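3.2 Household food practices during Ramadan

The second part of the study looked at how households in Nelcombe arrange the evening meal during Ramadan, and how those arrangements differ from the rest of the year. Participants kept a written food diary for 9 days and completed one interview in their own kitchen. The diaries were collected by Jummai Yusuf and coded with the scheme set out in Section 2. In total, 2452 separate entries were coded, covering dishes, drinks and snacks.

Most entries recorded after sunset named a small first course, followed by a longer meal once prayers had ended. Dates, water and soup were the most common first items. Legumes appeared often in the main meal, usually in stews or cooked with rice. Bread was present in nearly all diaries, but its form varied by household – flatbread was preferred in the evening, while sliced bread was mentioned mainly in entries for the meal before dawn. Several participants linked this difference to time, noting that sliced bread could be toasted while other members of the family were still waking.
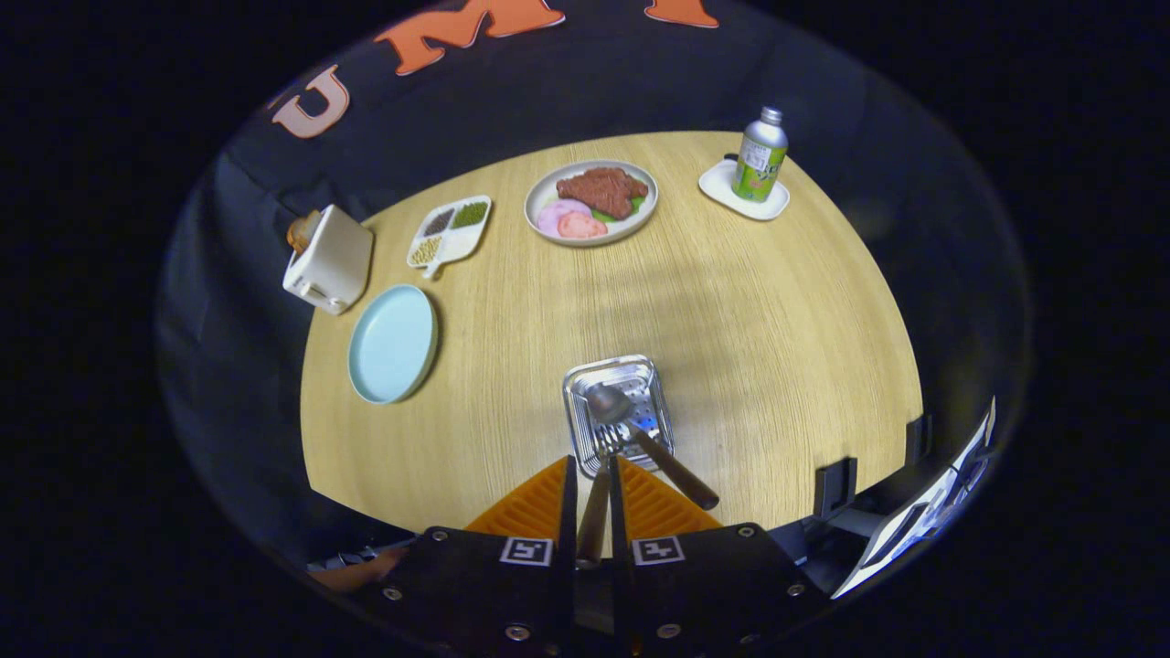 Figure 4. Toaster and divided serving tray with seeds, peas and beans, on a round table.

The interviews add some detail to this pattern. One participant from the Kolia neighborhood described the early meal as "whatever can be eaten half asleep," and said that her sons would accept toast at that hour but nothing cooked. A participant from Lusia took the opposite view and prepared beans the night before so that they only needed warming. Older participants were more likely to plan both meals together, and to treat leftovers from the evening as the base for the morning.

Shared serving dishes were also discussed. Households that hosted guests tended to set out small portions of several foods at once, and to refill them through the evening. Smaller households served directly from the pot. The diaries did not ask about serving style, so these remarks rest on the interviews alone and should be read with care. Differences in spending between the two neighborhoods are taken up in Section 3.3.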